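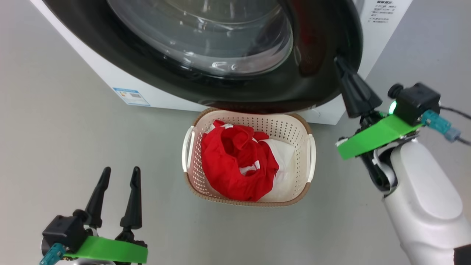

Notice, Takedown and Fair Use in a Student Film Archive
Final Project Report, Media Law and Policy

1. Purpose of the Project

This report examines how a small online archive handles claims of copyright infringement. The archive studied is Radance, a website that hosts short films made by students at Drandwood College and at partner schools. The project team reviewed the written policy of the site, its log of takedown notices, and the messages exchanged with the people who uploaded the films. The aim was to find out whether the process required by section 512 of the Copyright Act works as intended when the service provider is small and has no legal staff.

The report does not offer legal advice. Where the team states that a use was probably fair, the statement reflects the judgment of students applying the four factors in section 107, and a court could reach a different result.

2. Background

Under section 512(c), a website that stores material for its users can avoid liability for money damages if it meets certain conditions. It must name an agent to receive notices and register that agent with the Copyright Office. It must act quickly to remove material once it receives a proper notice. It must also have a policy for ending the accounts of repeat infringers. A user whose work is removed may send a counter notice, and the site may then restore the material after ten to fourteen business days unless the copyright owner files suit.

Radance adopted its present policy in October, after an earlier version was found to have no agent listed. The current policy is two pages long. It repeats much of the language of the statute and does not explain the counter notice in plain terms.

3. Method

At the time of the study the archive held 618 films. The log showed 31 notices. Each notice was read by two members of the team working separately, who recorded the type of work claimed, whether the notice contained all the elements listed in section 512(c)(3), and what the site did in response. Disagreements were settled by discussion with the full group. Names and contact details were removed from the working copies before review.

The team then looked at each film that had been the subject of a notice and noted how much of the claimed work it used. Films that had been deleted by their makers could not be examined and were classified from the notice alone.

4. Findings

Most notices concerned background music. The second largest group concerned clips from television programs, and the rest involved still photographs. In every case the film was taken down on the same day the notice was logged, including cases in which the notice was missing a required element. The most common omission was the statement of good faith belief. The site was not required to act on those notices, but its policy makes no distinction between complete and incomplete ones.

Only 4 counter notices were sent. In follow-up messages, several students wrote that they had not known they could object, or had assumed that doing so would lead to a lawsuit against them or their school. One student replaced the music and uploaded the film again under a new title, which removed it from the original course page and broke the links used for grading.

The film Kırmızıgül deserves separate mention. It is a commentary on the way television dramas present rural families, and it quotes short scenes from one such drama with a voice speaking over them. The notice came from Elska, a rights management service acting for the distributor. The team considered the purpose of the use, the small portion taken, and the low chance that a viewer would watch the film in place of the drama. All members concluded that a fair use argument was strong. The maker did not send a counter notice, and the film remains offline.

5. Discussion

The results suggest that the archive removes material more readily than the law demands. The reasons are practical. Checking a notice takes time, and the loss of the safe harbor would be a serious matter for a site with a small budget. The cost of a mistaken removal falls on the student, who is often unaware of the available remedy.

Section 512(f) allows a claim against a sender who knowingly and materially misrepresents that a work is infringing. In Lenz v. Universal Music Corp., the Ninth Circuit held that a sender must consider fair use before sending a notice. The team found no evidence in the log about whether any sender had done so, and the form used by the site does not ask.

6. Recommendations

The archive should check each notice against a short list of required elements and return those that are incomplete. The message sent to the student should include a counter notice form and a plain explanation of what follows when it is filed. Removed films should keep their original address so that course links can be restored.

7. Limits of the Study

The log covers a single archive, and the sample is too small to support general claims. The team had no access to the internal records of any sender.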